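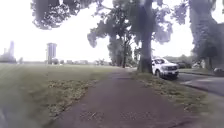
Sullier P2 Path Camera and Controller Kit

For sidewalk robots, campus carts and other small outdoor platforms

The Sullier P2 is a forward camera and a matching controller, sold together as one kit. The camera looks ahead along the path. The controller works out where the paving ends and sends a steering target to your drive unit. It was built for slow machines that travel on sidewalks, park paths and campus walkways, and it does not need lane paint or a curb to work from.

Aranda sells the kit, rents it for trials, and keeps spare housings and cables on the shelf.

In the kit

P2 camera in a sealed housing
P2 controller with mounting plate
Power lead and data cable
Lens cap and two spare gaskets
Printed setup card

The mast is sold separately. Most customers already have one, and the camera clamp fits round or square tube.

Edge following

The P2 looks for the change between paving and whatever grows beside it. Clean, straight edges are easy and any of the controllers we carry will follow them. The harder stretches are the ones where grass creeps over the slab and dry clippings collect along the side. On the sidewalk we use for comparison runs, a ragged band of straw-colored debris follows the left edge beside the lawn, and there are darker patches in the concrete farther ahead. A controller that goes by brightness alone can take either one for the edge. The P2 compares texture as well, and it holds its last good estimate for a short distance when the two methods disagree. 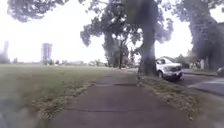
Exposure is the setting people ask us about most. A camera on a low mast sees a lot of sky, and on an overcast day the sky may be nearly white while the ground under heavy trees is dark. Our own comparison route has that problem for much of its length, with leafy canopy hanging over one corner of the view, a thick trunk on the verge and a pale sky behind it all. On the P2 you can restrict metering to the lower part of the picture, and we suggest doing this before you change anything else. The sky will wash out. That does no harm to edge following, but if you also record video for mapping or for customers, set up a second recording profile.

How it compares

We carry two path controllers and are often asked which one to buy. Kastriot Nedeljković and Shanti Vishwakarma ran both on the same cart, with the same mast and the same battery, over the same stretch of path. They made 21 runs with each controller. A run was counted as clean if the operator did not have to touch the stop or correct the steering.

Sullier P2: 21 runs, no stops, two steering corrections
Plomo Edge: 21 runs, 11 with at least one steering correction

Both corrections on the P2 came at the same place, where bare soil lies between the paving and the lawn. The Plomo did well in the open and lost ground under the trees. It is lighter, it costs less, and it draws less power. If your route is open and the edges are kept trimmed, it is a reasonable choice and we are happy to sell you one.

We also looked at the Pimness wide camera on the P2 controller. It connects and it runs, but the wide lens gives up detail far down the path, and the controller had less distance to work with when a curve came up. We do not recommend that pairing for anything faster than a slow walk.

Mounting

Set the camera on the center line of the cart, 80 cm or higher above the ground. Lower mounts work on flat paving, but slab joints start to hide the surface behind them. Tilt the camera down until the horizon sits a little above the middle of the picture. Tighten the clamp by hand, then a quarter turn with the key.

Keep the front glass clean. Smears near a lower corner are easy to miss and they cover the grass edge, the part the controller needs. Wipe with a damp cloth and dry it. Do not use window cleaner on the coating.

Run the setup routine with the cart standing still on straight paving. After moving the camera, run it again.

Limits

The P2 follows paths. It is not an obstacle sensor and must not be the only means of stopping a vehicle. It does not read signs or signals, and it should not be used on a roadway. Performance after dark depends on your lights. Snow cover defeats it.

From customers

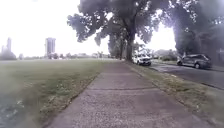
Atieno Kimaro: We had the P2 on rental through February and then bought two. Edge following was good from the first day. My complaint is the data cable, which is too short for a tall mast, and the longer one should be in the box. I would also like to save more than one metering profile per route – we go from open lawn to deep shade and back, and one setting is a compromise.

The long cable is now offered as an option at checkout. Additional metering profiles are on the list for a later firmware release, with no date yet.

Trial rental

Kits go out with a full charge record, a mast adapter and a return label. Half of the rental fee comes off the price if you buy. There is a $50 cleaning charge for housings that come back with adhesive on the glass.

For rentals and stock questions, ask for Nayeli Cisneros at the Aranda parts desk. For help with controller wiring, ask for Cirilo Xolalpa. Please have the serial number from the underside of the controller ready.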